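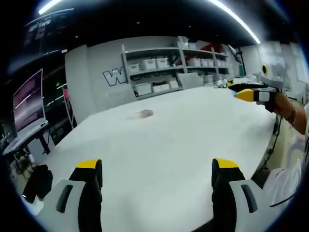
Contra a limpeza automática

Há quem arrume gavetas e há quem instale programas para arrumar gavetas. Pertenci ao segundo grupo até janeiro, quando o Cimska, localizador de ficheiros duplicados, me comunicou que eu guardava 1.609 cópias inúteis. Inúteis, segundo ele. Entre elas estavam três versões de um contrato que só diferiam no nome — e o nome era a única coisa que me dizia qual delas fora assinada.

A Effie Moncrieff, que me recomendou o programa, respondeu que a culpa era minha, por dar nomes sentimentais aos documentos. Talvez. Mas um ficheiro chamado "final_mesmo_final_2" contém mais biografia do que muita autobiografia, e não há soma de verificação que a apanhe.

O que me irrita é o botão "Limpar tudo", enorme e verde, ao lado de um "Rever" cinzento e minúsculo. Quem desenhou aquilo tem pressa com o disco dos outros. Eu inverteria os tamanhos e obrigaria o programa a mandar tudo para uma pasta de espera durante 20 dias. O espaço em disco é barato. Voltar a pedir um contrato à Kaltow custou-me quase duas semanas e um pedido de desculpas por escrito, do qual guardo, evidentemente, duas cópias.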